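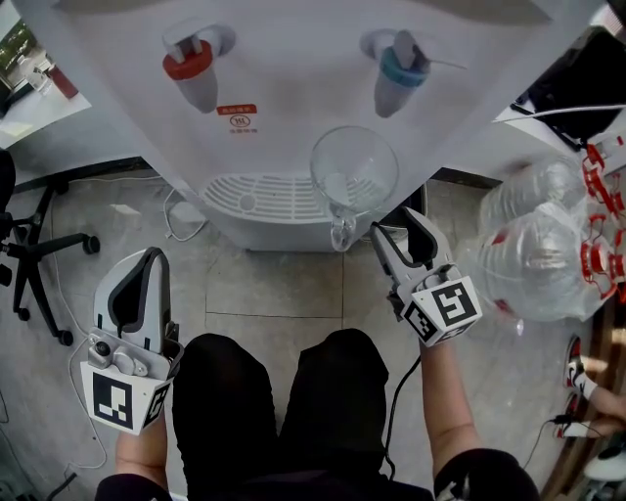

How often should you clean a water dispenser?

Every time you change the bottle for the drip tray and taps, and a proper descale of the hot side every three months or so if your water is hard. Mine gets done at the start of the season, and again in August when we're all drinking gallons of the stuff.

I'll admit I ignored the drip tray for ages. It's only catching drops, what could possibly grow in there? Plenty, as I found out when I finally lifted the grille (I'll spare you the details!). Now I take it out, run it under the tap with a bit of washing-up liquid and go between the slots with an old toothbrush. Dry it properly before you put it back or it goes slimy again in no time.

For the taps I switch off at the wall, leave it to cool, then wipe all round the spouts and under the levers with a clean cloth and hot soapy water. Cotton buds are brilliant for the fiddly bits where the collar meets the body. Rinse the cloth and go over it all again, then run a mugful through the cold side and tip it away.

Descaling is citric acid for me, never vinegar, as the smell hung about for a week the one time I tried it. Do check your booklet for how much to use, and flush it through until there's no sharp taste left.

My friend Veerle swears by glass mugs next to hers because you can spot floaty bits straight away, and I've gone over to them too. Spare bottles live out of the sun, caps on. I used to keep mine by the window and they went green, ugh.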